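돌 고르는 일에 빠진 봄

안녕하세요, 이번 호도 제 집수리 이야기예요. (죄송해요, 당분간 계속됩니다!) 지난 호에서 부엌 조리대를 돌로 바꾸고 싶다고 썼더니 답장이 109통이나 왔어요. 절반은 응원, 절반은 "커피 얼룩은 어쩔 거냐"는 걱정이었고요. 읽으면서 혼자 한참 웃었네요.

그래서 지난주에 마음먹고 Carkgate에 있는 석재상 Oltmanns에 다녀왔습니다. 버스로 한 시간 넘게 걸리는 동네인데, 정류장 앞 만둣집이 정말 맛있으니까 가실 분은 꼭 배를 비우고 가세요. 주인 Hamidreza Safavi 씨는 제가 "튼튼하고 예쁜 거요"라고 하자마자 종이를 꺼내더니 질문을 줄줄이 적기 시작했어요. 요리를 얼마나 자주 하는지, 레몬을 많이 쓰는지, 냄비를 끌면서 옮기는 버릇이 있는지. 마지막 질문에서 뜨끔했습니다. 저 완전 끌거든요.

대리석은 생각보다 무른 돌이래요. 산에 약해서 식초나 레몬즙이 닿으면 광이 죽고, 칼이나 냄비 바닥에도 잘 긁히고요. 반대로 화강암은 훨씬 단단한데 제 눈에는 무늬가 좀 바빠 보였어요. 점판암은 차분한 회색이 마음에 쏙 들었지만, 긁힌 자국이 하얗게 도드라지는 게 걸렸습니다. Safavi 씨 말로는 기름을 얇게 먹이면 덜 보인다는데, 그걸 제가 부지런히 할 사람인가 하면... 음.

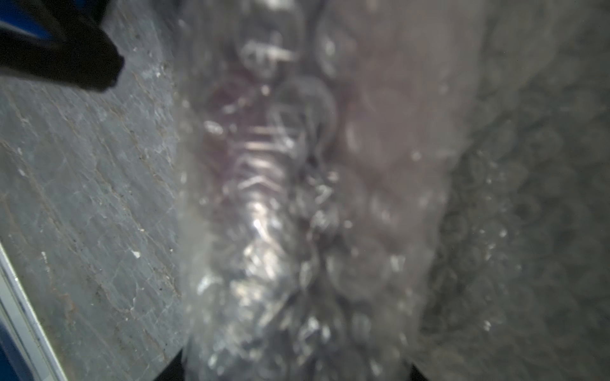
잔긁힘이 가득한 돌 같은 회색 표면. 저는 이런 얼굴도 좋더라고요.

돌아오는 길에 친구 Yetunde Akinola네 집에 들렀어요. 어두운 대리석 조리대를 9년째 쓰고 있는 친구인데, 관리법이 싱거울 만큼 단순해요. 흘리면 바로 닦는다, 중성세제만 쓴다, 뜨거운 냄비 밑에는 꼭 받침을 놓는다. 와인 얼룩은 두 번 났는데 한 번은 베이킹소다 반죽을 발라 24시간 두었더니 많이 옅어졌고, 한 번은 그냥 같이 살기로 했답니다. 그 말을 듣고 나니 저도 마음이 꽤 기울었어요. 흰 대리석은 무섭지만 짙은 색이라면 괜찮지 않을까요?

아직 남은 숙제는 가장자리 마감이에요. 둥글게 깎으면 이가 덜 나가고, 각을 살리면 훨씬 멋있고. 남편은 둥근 쪽, 저는 각진 쪽이라 저녁마다 회의 중입니다.

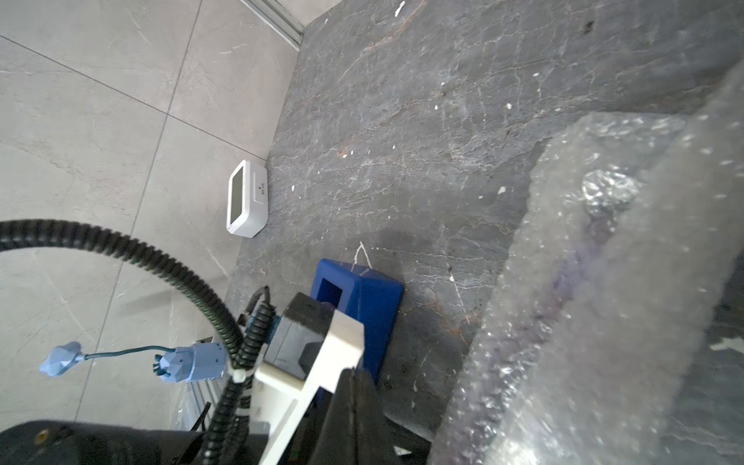

대리석 조리대에는 코팅제를 얼마나 자주 발라야 하나요?
물을 몇 방울 떨어뜨려 보고, 금방 스며들어 색이 짙어지면 그때 다시 바르시면 됩니다. 자주 쓰는 부엌이라면 1년에 한 번쯤 확인해 보세요.

다음 호에는 견적서를 들고 올게요. 집에 돌 조리대 있으신 분들, 가장자리는 어떻게 하셨는지 답장으로 좀 알려 주세요. 회의에서 이기고 싶거든요!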